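Fork first, or spoon first?

December 3, 2021
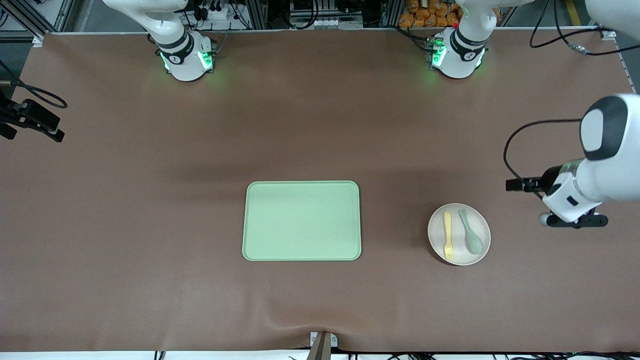

So I promised a few of you an update on the cutlery thing, and I finally have numbers I trust! Short version for anyone who missed September: we're teaching our two-arm setup in the Toledo lab to move a fork and a spoon from a plate over to a tray, and it learns by copying recordings of a person driving the arms. No hand-written motion plans, just demos in and a policy out.

My first policy was trained on 100 demos and it was, well, kind of a mess. It would head for the plate, stop over the gap between the fork and the spoon, and hover there like me in front of an open fridge. I blamed the camera. Then I blamed the lighting, then the network (I lost most of a week to the network).

It was Visitación Moya who went back and watched the recordings, all of them, with a cup of tea and a spreadsheet. When I was driving I'd grabbed whichever utensil I felt like, sometimes the fork, sometimes the spoon, no pattern at all. The policy was averaging my moods. The average of "go left a bit" and "go right a bit" is the empty spot in the middle, and that's exactly where it went.

Two fixes, then. The lazy one is to always pick the fork first when recording. The nicer one is to leave the demos mixed and have the model pick one option and commit to it, which people have been doing in different ways for years. I wanted to know how far the lazy one would get us, so I re-recorded everything fork-first, 239 demos by the time my wrists gave up, and trained the same network with the same settings.

I ran 100 trials with each policy. The old one finished 17. The new one finished 67! I did a little lap of the hallway.

Before anyone from the Drolberg reading group writes in: yes, I changed two things at once, the order and the amount of data. So I also trained on only the first 100 of the fork-first demos. I'm still running those trials and I'm not going to quote a half-done number, but the hovering is gone, and that's the part I cared about most.

What still fails is mostly the spoon. The fingers come down a touch too high on the handle, it tips, and then the policy has no idea what to do because I never once recorded a recovery. Next up is a batch of deliberately bad starts. I'm also packing the whole lot into our Cerkska log format so the folks at Stenitz can train on it too, and if you want a copy, leave a comment and I'll add you to the list.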